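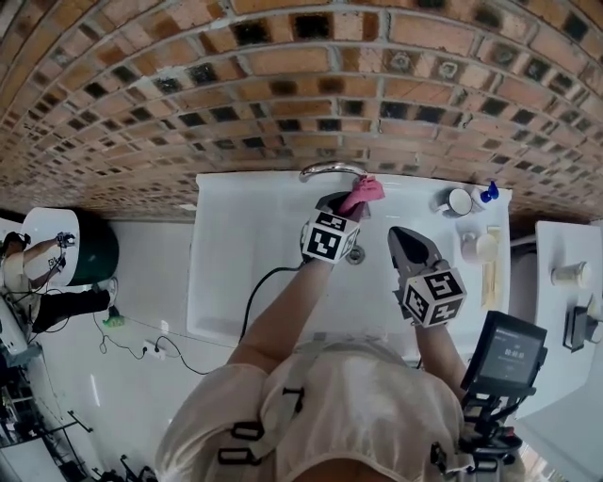
Silvana Miranda wrote in to ask if I still liked the pink cloths or if I'd gone back to paper towels like everyone else in her building. Still liking them, Silvana! I promised a proper review and then let it slide until December, so I owe you a long one.

The cloths are the Bremari bath and sink ones, sold in a pack of 3. I paid for mine, and I've been using them on the sink, the faucet and the tile behind it ever since. I had a very old stack of cut-up T-shirts before this, so my standards were low, and I will admit I bought them for the color.

Chrome first, that's where I'm pickiest. Our water is hard and the faucet gets those chalky dots at the base about five minutes after you've cleaned it. With the cloth wrung out well and a squirt from the spray bottle, the dots come off in one pass if they're from yesterday. If they've been sitting there all week you'll have to lean on it (or leave a bit of vinegar on for a while first, which I always forget). I pinch the cloth around the spout and pull toward me, then fold it over and do the same again with the clean side. It leaves a nice shine and hardly any fluff.

The basin is easy. A white sink shows every hair and every smear of toothpaste, and the cloth picks up both, though hair does cling to the weave and you end up picking it off over the trash. I don't love that part. Around the drain I'd still use an old toothbrush, the cloth is too thick to get under the lip.

Now the brick tiles. I have a lot of feelings about those tiles, they're gorgeous and the gray mortar holds on to everything. A flat swipe does the tile faces beautifully, especially the dark ones, where soap film really shows. The mortar lines, no. Don't buy these for mortar. I tried the Gurkura scrubber for that and it did better, but it's a rough thing and I wouldn't let it near the chrome.

Washing: they go in with the towels and no softener. One has a frayed corner now, and the pink has faded to more of a ballerina shade, which I kind of prefer. They take forever to dry if you leave them bunched up on the rim of the sink, so hang them up, and give them a sniff before you use them again.

Would I get another pack? Yes, and I'd keep one cloth back just for the faucet and mirror so it stays soft. Four stars from me, with one off for the hair.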